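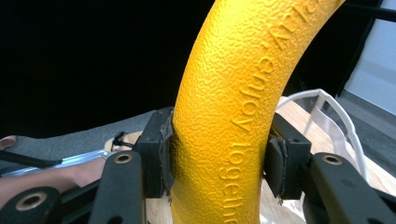 Both fingers closed on the yellow one, right beside the lettering. Pads are getting ragged.

How hard should I squeeze soft stuff with a handheld gripper, and when are the pads done?

Posted by nesville_grips in Robotics > Good practice

Hi all! I record grasping demos at home with a handheld gripper for a group project out of Nesville (we're a handful of people in different houses, everybody with the same tool, all our clips go into one pile). I just passed 123 clips on my own and I thought I was doing great until I started reading back through our house rules, which are one page long and honestly kind of vague.

The rule I'm stuck on says "grip firmly, do not deform the object." Okay, but look at the yellow one up top. It's got some give to it, and when I close far enough to feel sure of it, both fingers leave a dimple in the surface. Is that deforming? If I back off until there's no dimple I feel like I'm barely holding it, and I've dropped things that way plenty of times.

My second thing is the pads. The rules say "replace pads when worn" and that's the entire sentence. Mine have a ragged edge and one is a bit frayed and squashed where it touches, but they still hold fine as far as I can tell. I have one spare set and I'd like to not burn through it if I don't need to. Does a worn pad really change anything for whoever uses the clips later?

And sort of a third thing, does it matter if I grip over raised letters? I've been going for the side edges so the lettering ends up next to the finger, mostly by habit, but there's no rule for it one way or the other.

Would love to hear how other groups write this down, because I volunteered to fix up our page before February and now I kind of regret it!

kundton_bench

We went through this exact argument in Kundton last year, so let me save you a few evenings.

Throw out "do not deform." It's a fine rule for a cereal box or a paper cup and a useless one for anything squishy, because everybody reads it differently. One of ours was holding foam toys like they were eggs and half of those clips had a slip in the middle. What we put in its place goes something like this:

Soft objects: close until it stops sliding, then a hair more, then stop. A shallow dimple at the contact is fine. If the whole shape changes, open up and start the clip over.

The "whole shape" part is what did it for us. A dimple under a finger is local. If you've got a ring or a handle and the curve itself is folding or going flat, you're past it. From your picture I'd pass it, for what one picture is worth. I can see it dimple a little at both fingers and the curve between them still looks like a curve. I'd want to see the lift before I said anything about whether it's a secure hold.

Also add a line saying to squeeze the same way every time with the same object. We had 2333 clips in our pile when somebody finally sorted them by person, and you could tell who recorded what just from how hard they closed. Nothing was broken, it was just a mess to work with, and we ended up re-recording all the foam things. I did my share of that and I'm still a little grumpy.

On the pads, yes, swap them. I know you said they hold fine. The trouble is you don't notice your own hand making up for it. As the foam wears down you close a touch further every time to get the same feel, and you get used to it. Our page says to look at both pads before the first clip, and to change them as a pair if there's fraying where they touch the object. Always as a pair! One fresh pad and one old pad will twist round things right out of your grip.

For the letters, side edges are good, keep doing it. Raised lettering gives the pad less to sit on. I wouldn't ban it though. You'll want some clips where the grip lands somewhere awkward, so long as you note it.

iwasaki_fan_club

i wouldn't overthink it. mine have been frayed forever and the clips go through. if it holds it holds

the squeeze thing i agree with though, pick one and stick to it

tape_and_foam

Going to disagree a bit with the post above me, in a friendly way. "The clips go through" only means the upload worked. Our uploader would take a video of my ceiling.

I keep a log for my tool and it's the dullest file on my computer, but it settled this for me. I was changing pads whenever I felt like it, and sometimes I let a set go for almost 90 clips. When I looked back at the late ones I was fumbling a lot more on smooth things. Hard plastic wasn't too bad, glossy bendy stuff was awful. Now I change every 13 sessions whether they look bad or not, and sooner if I see a ragged edge. Your number will be different depending on what foam you have. I buy mine as a sheet from Burkex and cut my own, so I can be generous with it. If you only have the one spare set I'd order more before you touch your rules page, or people will read "change the pads" and have nothing to change them to (ask me how I know).

A couple of things I'd put on the page while you're at it, since you're rewriting it anyway:

Write down when the pads were changed, in the notes for the first clip after. Old foam and new foam look different on camera and the person downstream will be glad to know.

Wiggle the links and give the cable a look before you start. It shouldn't be anywhere it can get caught when the fingers close.

Clear the surface of whatever isn't part of the task, especially anything sharp. When you're watching the fingers you really aren't watching your other hand. I wear shoes too, after a mug incident.

Say what to do with a bad clip. Ours used to say "delete," and then people got shy and kept the bad ones. Now we mark them and keep going, and it's a lot less fuss.

I'd leave the lettering out of the rules completely. Put it in the notes if a finger lands on it. A page that tries to cover every surface gets so long that people quit reading halfway down.

nesville_grips

Thank you, this is so helpful! I'm stealing the "close until it stops sliding" wording pretty much as is, hope that's okay. And fine, fine, I'll put the spare pads on tonight and order a sheet. Quick one for tape_and_foam, do you round the corners when you cut yours or leave them square? Mine always seem to start fraying at the edge.

tape_and_foam

Square, but I trim them a tiny bit smaller than the finger so the edge isn't hanging over. Sharp blade, one pass, cut it on something you don't like.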